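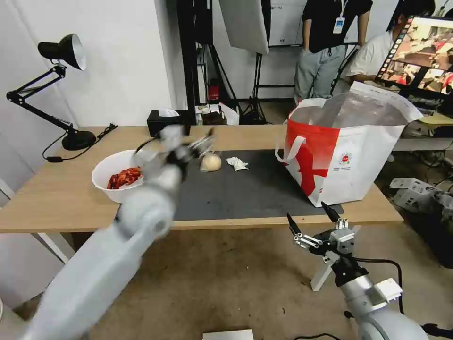

The revised equipment request for the second manipulation station at Ostunell is now ready for comment. It covers one two-arm unit, spare gripper fingers, a table and the associated lighting, and it is to be charged to the December budget line. The station would take on the same class of work as the present one, in which the arms handle food items and soft packaging, such as a bread bun on a dark gray mat next to an insulated shopping bag. Members are asked to consider whether the mat and the desk lamp should be entered as consumables or as fixed equipment, as the earlier request left both out.

On Jun 4, 2018, Setareh Mahmoudi wrote:

> Two quotations have been received. Ruton offers delivery in 13 weeks with a warranty of 24 months. Hinojosa offers earlier delivery, but grippers are priced separately and cabling is excluded.
>
> Stuvwood can supply the table and shelving under the existing order, reference 2078. Please confirm whether floor preparation is to be included in the request - Facilities will not schedule it otherwise.

Floor preparation should be included, together with cable covers for the area beside the table. With regard to the quotations, the purchasing office prefers a single supplier for arms and grippers, and we would therefore recommend Ruton unless Hinojosa submits a combined price.

Comments should be sent to the list before the request goes forward for signature.

Equipment Planning Office
Ostunell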